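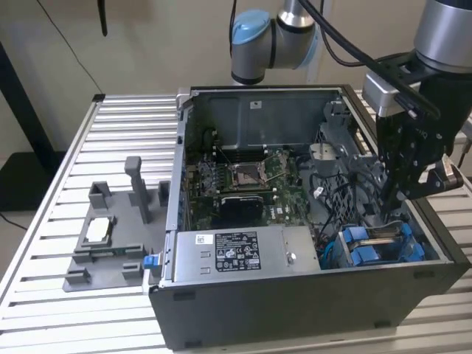

Teleoperation cell, pre-session check
Gekero bench, PC disassembly and memory install
2/4/19
By Aba Odoi

Cell log entry 3674. Checked against the Grundbridge form. Operator on shift: Iddrisu Dankwa. I mark OK only for what I tested myself.

1. Emergency stop, operator side -- OK. Pressed it with both arms moving at demo speed. Both stopped.

2. Emergency stop, bench side -- OK, with a complaint. Reaching it means leaning toward the arms. I wrote the same thing in May and got a reply that it was "under review."

3. Speed limit in remote mode -- OK. Limit is set and locked.

4. Speed limit in hand-guiding mode -- FAIL. The setting can be changed from the operator screen without a password. Iddrisu says no one would touch it. Then a password won't bother anyone. No hand-guided demos until this is fixed.

5. Force limit at the gripper -- NOT ACCEPTED. The form says "verified by Prinden." I asked for the readings and was sent a slide. Fingers that go down inside a metal case next to a drive cage need a measured number. Bring me the gauge and I'll do it in ten minutes.

6. Cable routing, both arms -- OK at rest. Still want to see it through a full reach to the far side of the tower. A loop that clears the case when parked tells me very little.

7. Computer on bench -- OK. Tower on its side, panel off, power supply unplugged at the wall. Keep it unplugged. The loose cables inside are a snag risk for the fingers and should be tied back before recording. The team objects that tied cables make the demonstrations "too clean." Fine -- then record at half speed and have a second person on the stop.

8. Fixture tray -- OK. Does not shift when pushed by hand. Clear out anything the task doesn't call for.

9. Operator view and delay -- OK today. Delay was low enough that I could stop short of the case edge every time. Run it again when the building network is busy.

10. Stop on lost connection -- FAIL. Pulled the link 4 times. The arm held position 2 times and drifted the others. A drift is small until there is a hand in the case.

11. Training records -- OK for Iddrisu. None on file for the Subramaniam visitors, so they watch from behind the line.

Comments

I keep hearing that 875 good demonstrations will make the arm careful by itself. Maybe so. I have seen the recordings and plenty of them include a bump against the case that the operator corrected by feel. If those are kept as good ones, the arm is being shown the bump too. Somebody should go through and label them before the next training run, and it shouldn't be the person who recorded them.

Cell is released for remote sessions only after items 5 and 10 are closed. Hand guiding stays off until item 4 is closed as well. Send the fixes to me in writing.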